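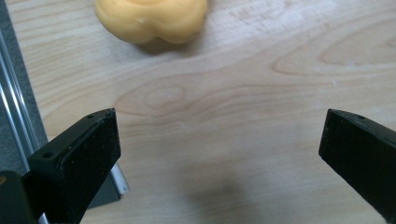

Visits > Robotics > Good practice

A Monday at Vuvholm: rules for people who teach with grippers

I went to the Vuvholm open day because our workshop at Sullico must write its own rules before the winter. We have bought hand-held grippers, and until now every person uses them as he or she likes. I wanted to see how a more experienced group is doing it.

The visit started at 9 in the morning with Jacqueline Hervieu, who is responsible for practice standards. She gave us a document of 3 pages. I was surprised, I expected a thick book. She told us that the first version had 80 rules and people did not read it, so they cut it very hard.

The rules which I copied in my notebook:

Only the objects of the task are on the table. Cups, phones and pens stay outside.
The operator sits before taking the grippers, and puts them down before standing up.
Cables go down to the side of the body, never across the table.
Both jaws are checked for dust and for tight screws at the start of each session.
After 60 minutes the operator changes, also if he or she feels fine.

Then we could watch the work with two grippers, one in each hand. The movements are slower than I imagined. Jacqueline said that speed is never written in the rules, and new people should forget the clock.

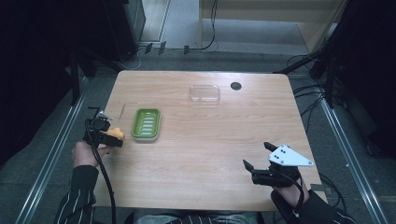
Two-handed work at the table, with the green soap dish and the clear container.

I asked about soft objects, which give us trouble at home. Their advice is to close the jaws only until the object stays, and to write in the log if it has changed its shape. A visitor from Cheema did not agree — he wants a fixed force limit for every object. The discussion was long and we did not finish it before lunch.

For our workshop I will take the cable rule and the 60 minutes first. The log I must still discuss with my colleagues, it is more paper for them.

Filed under: Visit reports, Safe working, Robots

Related
Vimuvine fair in August: what was new in hall 3
How we label our objects at Sullico
Checklist for the first day with a gripper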